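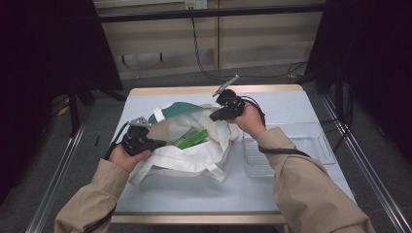 Packing a canvas tote with the two hand-held grippers, one in each hand

Plultoven hand-held gripper pair: good enough for soft stuff like bags and cloth?

Posted by Duyên Khổng

Hi everyone! I run a small after-school robotics club and we want to move on from pushing blocks around. The plan is to record people doing everyday jobs (packing a tote, folding a towel, sorting things into a tray) and train our two-arm setup on those recordings. I've been looking at the Plultoven pair, the kit where you hold a gripper in each hand and do the job yourself, and I got to try one at an open day. I loved it! But I only had it for one short turn, so I have some things I'd like to ask people who have used it for longer.

Does it cope with fabric? The jaw tips are narrow and I worry about a floppy bag opening. How tiring is it after an hour? Do the cables get in the way when both hands are working close together? And is the Marnetti pair worth the extra money? I have 147 short sessions planned between now and May, so I'd like to get this right the first time.

Yến Thân
March 1, 2025

Oh, you're going to have fun with this! I've had the Plultoven pair since last fall and canvas bags are pretty much all I do with it, so I can speak to that part.

Fabric is fine once you stop treating the grippers like fingers. Pinch the rim of the bag with your left, keep that hand low and still, and do all the moving with your right. My first batch was terrible because I kept letting go of the rim to fix the handles, and the bag would sag shut every time. Now I leave the handles hanging wherever they fall. Folded cloth goes in best if you take it by the fold (the open edges slide apart and you end up with a sausage). Slippery packets are harder. I stuck a strip of the rubber tape from the Sobczak spares pack on my tips and that helped a lot, though it picks up lint and I change it every 40 sessions.

Tiring, yes. Not the weight so much as the squeezing. I stop at 80 takes in a day and my hands are glad of it. Kids will want shorter turns than that.

For the cables, run them back along your forearms and hold them with a soft strap over your sleeve. Leave a decent loop at the wrist. If you pull it tight, you'll feel it tug whenever you reach across, and the tug shows up in the recording as a little twitch. Wear long sleeves too, the strap gets itchy on bare skin.

One more thing I wish I'd done sooner: set the table height for your shortest person. We had ours set for me and everyone else was packing with their elbows up by their ears.

I can't help with the Marnetti, never tried it.

Anik

I have used both. The Marnetti closes more smoothly and the grip is nicer to hold, but the tips are wider, and for getting down inside a bag I'd take the Plultoven any day. If you were doing boxes and jars I'd say the other way round.

Check the recordings as you go!! I did 113 takes before I looked at any of them and the left gripper had come unplugged partway through. The light on the base stays green when that happens. They may have changed it in the newer firmware, mine is old.

Also shallow trays slide. Put a bit of shelf liner under them.

Duyên Khổng

Thank you both, this is great. Ordering the Plultoven pair tonight, plus the rubber tape. Yến, does the strap come in the box or did you buy it separately?

Yến Thân

Separately! Any soft hook-and-loop strap will do. Get a spare, they wander off.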